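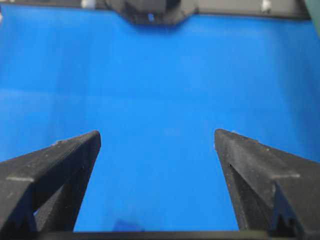 Just throw out the wrist stream and plan from the overhead one, it's all plain blue anyway, was the first comment under my last post, from someone signing as Grimshaw. Fair! I tried it in January and got a very confident arm that missed everything by a fingertip.

So I went the other way and rewrote the grasp check in Sundari (my little planner, still held together by config files). It used to ask the depth estimate how far down the cloth was, and a flat color with hardly any texture gives you garbage. Now it takes the arm's joint angles, works out where the fingertips should be, and only trusts the vision part if the 2 agree to within 4 mm. I replayed 1,000 logged approaches through it last night and the false "contact" calls dropped so much that I went looking for the bug. Haven't found one yet, but ask me again next week.

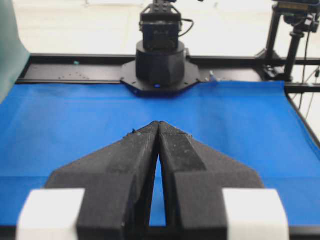
Fingers nearly closed, other arm's base straight ahead.

Next up is the close command, which still gets sent twice whenever the loop stalls. I think it's my retry logic. I've been blaming the driver for weeks, so that'll be a fun commit message to write.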